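Ticket 1490
Component: manipulation / contact planner
Severity: major (downgraded from critical after the reporter calmed down)
Status: closed, fixed in branch
Opened: April 11, 2023
Site: Stondia test apartment, bathroom
Stack: Vandel planner, Clunditz perception, Ó Briain arm drivers

Summary

During the toilet brushing task the left arm, which is supposed to brace against the front of the tank, slides upward and presses the flush button. The right arm keeps scrubbing. The task log then reports success, with a confidence I would describe as unearned.

Steps to reproduce

Load the bathroom task with default settings. Start with the lid and seat up and the brush in its holder on the floor. Let the right hand take the brush and get the bristles into the bowl. Wait for the brace phase. On most runs the left hand lands on the tank and stays put for the first few strokes. Then it starts to creep. If you have the force plot open you can watch it happen and feel helpless in real time.

Expected: left hand stays on the front of the tank until the brush is out of the bowl.

What happens: left hand migrates, finds the chrome button, flushes. Planner sees an unexpected contact, decides the tank is taller than it thought, and updates the collision model to match. Next run it reaches for a tank that does not exist.

Comment 1 (triage)

Is this a calibration problem? Please attach the calibration report and try again after a reboot.

Comment 2 (reporter)

Calibration report attached. It was attached the first time too. Rebooted. The robot now flushes after a reboot.

Comment 3 (planning)

Went through the contact log. The brace is a position target with a soft force limit, written for kitchen counters. A counter is horizontal, so gravity does half the work and nobody had to think hard about the tangential direction. The front of a toilet tank is vertical and glazed. Each scrub stroke on the right side rocks the torso a little, the compliance controller on the left gives way a little, and it never takes back what it gave. Leave it long enough and you have a hand on the flush button.

I measured the creep over 19 strokes. Every stroke went the same way, up. I would have respected it more if it had wandered.

Comment 4 (perception)

Before this gets pinned entirely on planning, I have a confession to file. The segmentation model has opinions about the raised lid. With lid and seat upright against the tank, Clunditz merges all of it into one white object and fits a box around the result. The brace target is then sampled from the front face of that box. Sometimes this is the tank. Sometimes it is the underside of the seat, warning sticker and all.

The black bumpers make it worse. The handle detector, trained mostly on cabinets, scores them as drawer pulls. On one run it proposed opening the toilet like a filing cabinet. I have saved that log for personal reasons.

Comment 5 (reporter)

Head camera view from the brace phase, brush in the bowl and left hand on the tank. For anyone comparing it with the mesh overlay, look at where the fingers are pointing.

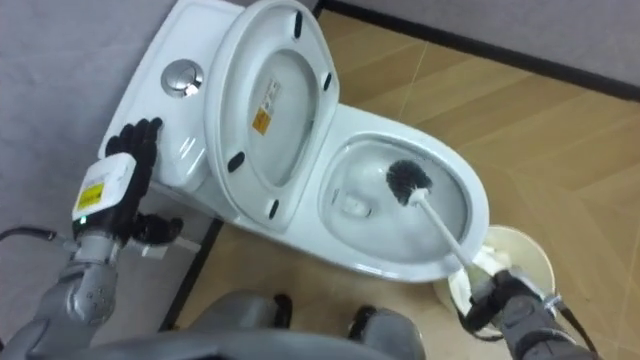 Attachment 1: head camera, left hand bracing on the tank front, right hand on the brush handle.

Comment 6 (planning)

Thank you, that helps more than the reboot did. Palm flat, fingers spread upward. The planner picks that pose because it maximizes contact area, and it has no idea that the fingertips are the part closest to trouble. It thinks of the hand as one flat pad. So even a modest amount of creep gets a finger over the top of the tank well before the palm center gets anywhere near the keep-out zone.

Also, we have no keep-out zone. I went looking for it. There is a comment in the config that says "add keep-out for button" and under it there is a blank line.

Comment 7 (drivers)

Nothing wrong on the arm side that I can find. Commanded and measured torques agree, no dropped packets, no faults. The status light on the left wrist is green in the attachment, for whatever comfort that brings. The arm did what it was told. It was told something silly.

Please stop assigning this to me.

Comment 8 (triage)

Reassigned to drivers by the auto-router, because the ticket contains the word "arm." Sorry. Moved back.

Comment 9 (planning)

Proposed changes, in the order I would trust them:

Add a tangential hold to the brace. If the palm moves along the surface with no matching command, pull it back between strokes. It should never save up a debt and carry it to the next one.

Check the keep-out zone per finger and stop treating the hand as a pad.

When a contact shows up that the model did not predict, freeze the collision model until the end of the task. Rewriting the furniture in the middle of a scrub is how we got the phantom tank.

I also tried simply pressing harder. The hand stopped creeping. The torso started. Withdrawn.

Comment 10 (perception)

Lid and tank are now separate classes. I relabeled 376 frames to get there and have seen enough porcelain. The round button gets its own label when it is visible, and when it is not, we carry forward the last good position for as long as the tank pose is stable. Bumpers are suppressed as handles anywhere inside a toilet detection. If someone ever builds a toilet with drawers, they can open a new ticket.

Known leftover: glare on the button splits it in two at certain head angles. Both halves fall inside the keep-out zone, so I am leaving it alone.

Comment 11 (reporter)

Tested the branch. First batch was clean until the robot refused to brace at all, on the grounds that every reachable point on the tank was too close to the button. The margin was set in meters and somebody had typed it in centimeters. Fixed the config, shouted at the config, started again.

Second batch: 137 runs, no flushes. The hand creeps a hair, gets pulled back, creeps again. It looks like someone leaning on a wall and remembering their posture. The brush side is unaffected.

Comment 12 (planning)

Merged. Unit conversion now throws an error if a keep-out margin is larger than the object it protects, which seems like a thing we should have had since May.

I left the blank line in the old config, with the new setting right under it.

Comment 13 (triage)

Can we close this? The success check still passes when the toilet is flushed in the middle of a task.

Comment 14 (planning)

The success check only asks whether the brush was moved through the scrub path. Flushing is not in its vocabulary. Split out as a separate ticket, "success check is easily pleased," and linked. Closing this one.

Comment 15 (auto-router)

This ticket has been closed. Assigned to: drivers.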